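My uncle Osvaldo Tavares sold me the accordion for 300 dollars and swore it had only 2 bad keys. It had 19! I found them all on the bus to Jekidcombe, with a lady across the aisle counting out loud for me (she was having a great time).

So I called him up. "Those are the jazz ones," he said - and hung up.

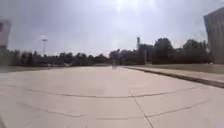

I kept it anyway. By September I could play one whole waltz, as long as you didn't mind the holes in it, and my uncle danced to every note.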